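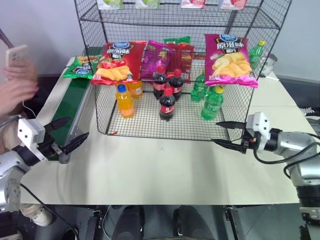

Small cartons on top, chip bags in the middle, bottles grouped by color at the bottom.

4. Loading Your Tasison Wire Snack Rack

Now comes the fun part! Your rack is together, the feet are level, and you have a pile of snacks waiting to go on it. This section covers where everything goes, how to keep the bags standing up, and how to keep the whole thing looking good after people have started helping themselves. Set aside half an hour the first time. After that you'll do it in a few minutes while the coffee brews.

If you haven't tightened the corner clips yet, go back to Section 3 and do that first. A loose clip is easy to fix on a bare rack and a real pain on a full one.

4.1 Before you load

1. Put the rack on a flat, sturdy table with the open side facing the people who will be using it. A wall behind it is great, but leave a hand's width so you can reach in from the back.

2. Wipe down the wires with a dry cloth. There may be a little dust from the box, and it shows up on shiny bags.

3. Sort your snacks on the table before anything goes on a shelf. Make one pile for small cartons, one for bags, and one for bottles. (Yes, it takes up the whole table. It's worth it!)

4. Check the dates while everything is spread out. Anything that expires soonest should end up in front.

CAUTION: Do not load the rack and then carry it. Put it where you want it, then fill it. The shelves are made to hold weight standing still, and bottles slide the moment you tip them.

4.2 Bottles first

Always start at the bottom. The weight down low keeps the rack steady while you work on the upper levels, and you get a clear view of what you're doing.

5. Group the bottles by drink. We like orange on the left, cola in the center and green on the right, which gives you three blocks of color you can read from across the room. Any order works as long as you stick to it.

6. Stagger the bottles in each group. Three bottles in a triangle, with one forward and two back, stand closer together than you'd expect and leave room for fingers around the front one.

7. Turn the labels to face out. It makes an amazing difference for such a tiny job.

NOTE: The lowest level is open to the tabletop through the mesh. If a bottle rocks, its base is probably sitting half on a wire. Shift it a little to either side until it settles.

4.3 Bags in the middle

Chip bags are light, slippery and full of air, so they get the middle level, where they have mesh to lean on.

8. Put the smaller or darker bags in the back row. Stand them upright and let them touch each other.

9. Place your biggest, brightest bags in front, one at each end, and lean them back against the mesh. A red bag on one side and a pink or purple one on the other looks terrific, and the gap between them lets people see what's behind.

10. Let the bottom seam of a front bag hang slightly over the shelf edge if it wants to. The bag should still be resting on its full base.

11. Give each bag a gentle tap from the front. If it tips forward, pull the base out a little and lean the bag farther back.

CAUTION: Never squeeze a bag between two wires to hold it up. The wires can pinch the seam and open it, and you'll be finding crumbs for a week.

4.4 Small cartons on top

12. Line up small cartons along the front edge of the top shelf, with a space between each one. Keep matching colors next to each other.

13. Leave the top shelf light. Full bottles don't belong up there, however tempting the space looks.

4.5 Swapping and restocking

A busy rack never stays neat for long, and that's fine. It means people like what you picked!

14. To add a bag or take one out, bring it across the front of the rack, clear of its neighbors, and move it slowly. Most knocked-over bottles are hit by the corner of a bag on its way past.

15. If a bag has gone soft and crumpled, move it to the center, where the bags on both sides will hold it up.

16. Got a bottle with no room below? Stand it on the middle level at the end of the row, beside a large bag, until a place opens up. 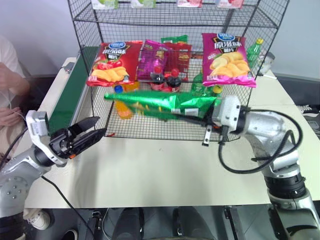 4.6 Quick fixes

Bags keep sliding down: The shelf may be tilting forward. Check both front clips and press down until each one clicks.

The rack wobbles when you take a drink: Move the remaining bottles toward the middle so the weight is even, then check that all the feet are touching the table.

You can't see the back row: Use fewer bags. Five on the middle level is plenty for most racks, and a little open mesh makes the rest easier to grab.

Labels are hidden by the wires: Slide the item half a square to the left or right. With a big logo, that's often all it takes.

Shelf is bowing: Take off the heaviest items right away and move them down a level. If the shelf doesn't spring back flat, stop using it and order a new one, part 256, from the Graltville parts desk.

4.7 Regular care

Empty one shelf at a time and wipe it with a damp cloth, then dry it well before anything goes back. For sticky spots from drinks, add a drop of dish soap. Skip the steel wool, please, as it will scratch the black finish.

Check the clips whenever you do a full restock. Spare clips come in bags of 8 and fit both the tabletop rack and the taller floor model.

Continue to Section 5, Adding a Third Shelf.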